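Home News for Kids Ask a Question Puzzles Grown-Ups

We use cookies to remember your settings. OK Read more

Why Do New Neighborhoods Have Such Pretty Names?

By Skye Guthrie
25 March 2019

Say a big sign goes up next to a field. It says "Coming Soon: Pundwood, 398 Homes in a Woodland Setting." There's a painting on it of a family walking a dog under tall trees.

Now look at the field. Is there a woodland in it? At Pundwood, near the town of Rutley, there is one row of trees along the road. I went and looked.

So who picked the name? The builder did. A company that builds a lot of houses at once is called a developer, and the one at Pundwood is called Swanson. Before it can sell houses, it has to make people want to live in a place that isn't there yet. A name is a cheap way to start.

I asked Ross Gillies, who used to write signs and booklets for builders, how it works. "You sit in a room and say nice words until two of them stick together," he told me. Wood, brook, meadow, hill, fox. He once worked on a place called Skornel. I asked what it meant. He said it didn't mean anything, but it sounded old.

Is that lying? Not quite. A name doesn't promise anything. You can call a street Lake View even if the only water is a puddle. But the other words on the sign deserve a harder look.

"Minutes from downtown." How many minutes? Seven is minutes. So is 50. And are you walking, or in a car with no traffic?

"Homes from" and then a price. That's the price of the smallest house, and there may be only a few of those. The big one in the painting costs more.

"Future park." Ask when. Pundwood's booklet says the park will come after the last house is finished, and the builder thinks the houses could take 10 years. If you are 7 now, you'd be 17 when you got your swings.

"Artist's impression." You'll find this in tiny letters under the painting. It means someone imagined it. Artists like big trees, and the trees planted next to new houses are usually skinny.

I'm not saying new houses are bad. People need homes, and plenty of kids are happy in places with silly names. I just think a sign that wants your family's money should get a few questions first.
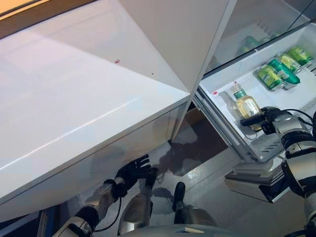
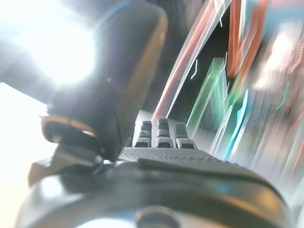

TRY IT YOURSELF

Find an ad for new homes. Underline every word you could check with a map, a clock or a ruler. Circle every word you couldn't. Which pile is bigger?

Then make up a name for your own street using the nice-word trick, and see if a friend believes it.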